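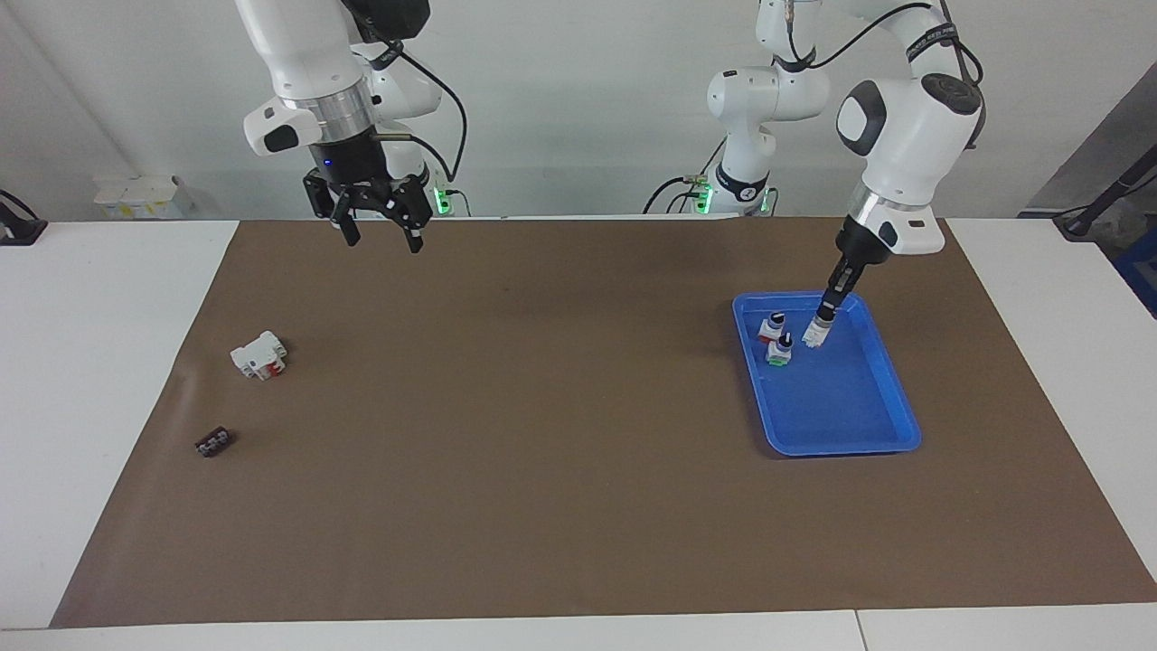
Sorting the button tin, part two

Okay, so I said in June I'd be done with the buttons in a weekend. It's July and I am very much not done, and I'm having the best time!

For anyone new: I bought the Zacharopoulos tins at the Cillton estate sale, 12 of them, all the old flat cookie kind with the lids that fight back. The family ran a dressmaking shop for years and I don't think they ever threw out a single button. Part one was just me opening lids and yelling. Now I've got a system, sort of, and a lot of you asked about it.

First pass is by material and nothing else. I tried going by color to begin with and it was a mess, because old plastic yellows and you end up with cream shell next to what used to be white casein next to bone. So now I go by feel. Shell is cold when you pick it up, and it stays cold longer than you'd think. Tap it on your front teeth and it clicks like a little stone (wash it first, please, I learned that one in tin number two). Plastic is warm and sounds dull. Glass is cold too but it's heavier, and the black glass ones have a shine that plastic never quite gets, even when it's new.

Bone is my favorite to find. If you hold a bone button up to the window and tilt it you'll see tiny dark flecks and lines, which are the channels where the blood vessels ran. Gross and wonderful. Most of mine are underwear buttons, plain as anything, four or five holes, and I love them more than the fancy ones.

Second pass is size, and then holes or shank. I use the sectioned trays from Imthorpe, the shallow ones, and I've bought them twice now because I keep running out of spots. Deep compartments are no good. You can't get a fingertip under a shirt button in a deep compartment, you just chase it around the corner until you lose your temper and dump the whole thing out.

Things I've found so far that made me get up and walk around the kitchen:

A full card of 38 tiny glass buttons, still stitched down, with a pencil price on the back I can't read.

One carved shell button shaped like a fish. One! Where are the others? I've been through 5 tins and there's no second fish.

A paper twist of pants buttons stamped with the name of a tailor in Holengate. I'd love to know if the shop building is still there, so if you live out that way, write me.

I emailed Rozália Hubáček about the fish, since she's been collecting shell for longer than I've been sewing, and she wrote back a page and a half. She thinks it came off a child's summer dress and says they were often sold in sets of six. She also told me to quit storing shell in plastic bags, so last night I moved 200 of them into paper envelopes in front of a movie I now remember nothing about.

A few people asked about cleaning. For shell and glass I use lukewarm water, a drop of dish soap and a soft toothbrush, then I lay them on a towel overnight. Bone gets a barely damp cloth. Metal gets a dry cloth and that's it. Please don't soak the ones with painted centers, even for a minute! I have a sad gray daisy here to prove it.

Next up is the tin with the dent in the lid, which rattles differently from all the rest. I think it's buckles. I'm hoping for buckles. Also I still owe two of you swaps from spring, and those envelopes are by the door with stamps on them.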